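Re: [chores-list] Can they put the groceries away yet?
From: Gudrun Stöcker
Date: Oct 22, 2024
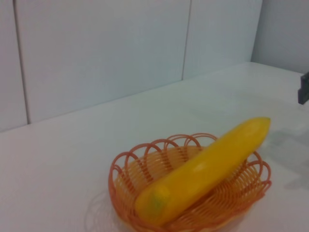
Banana in the wire basket, white table. The fruit looks like plastic.

Patricio, my answers are under your points.

Patricio Herrera wrote:
> My brother-in-law runs the back room at Rumero, the produce
> shop, and he wants to know if he can get an arm to fill the
> gift baskets before the December rush. He has seen the clips
> from Daza and thinks it is a solved problem. I told him I
> would ask here.

It is not solved, but parts of it are further along than I would have said a year ago. Putting one piece of fruit into one open basket is something we can do on most days. Filling a gift basket so that a customer would pay for it is a different job. The pieces have to fit against each other, the heavy ones go at the bottom, and somebody has to notice when a pear is bad.

> He says the shop would do 1000 baskets in the season, 10
> pieces in each. Is speed the trouble, or breakage?

Speed first. A person at a packing bench does a basket while talking to the next person. Our arm at Flastadus is slow on purpose, and we do not leave it alone. Over the summer we logged 1075 single placements and I went through the failures by hand. Most were not drops. The fruit went in but came to rest on the rim, or the fingers caught the basket on the way out and dragged it along the table.

Wire baskets are worse for this than bowls. Look at the rim on the orange one, it is all loops. A finger can go through a loop and the arm has no idea. Also look at how the banana lies. One end is down in the basket and the tip sticks out past the far side. We score that as "in". Your brother-in-law might not, and if another piece has to go in after it, the banana is in the way.

On breakage I can't tell you much. Toy fruit does not bruise. We ran real bananas for one afternoon and stopped when they got soft, so I have no numbers I would want to pass on.

> Would it help if he kept the bench very plain? He is willing
> to clear everything off it.

Yes, that helps a lot. A white table with one basket on it is the easy case. It gets harder when you add the crate the fruit comes out of, tissue paper, ribbon, and a second basket waiting its turn. If he wants to try something this season I would have the arm do only the first piece in each basket and let people do the rest. I doubt that saves him any money.

> Last thing, does anyone have the Colier fingers? Are they
> worth it?

We have had a pair for 6 weeks. The grip on round things is better than with our old ones. They are wider, so they need more room inside the basket, and for small baskets I went back to the narrow set. If he comes by he can try both.

For household use I would say the same as last time. Fruit into a bowl on a clear counter, yes, with someone watching. Emptying a grocery bag, no. I have not seen anyone do the bag reliably in a kitchen they had not practiced in.

I can send the failure notes to anyone who wants them. They are plain text and my spelling is bad.

Gudrun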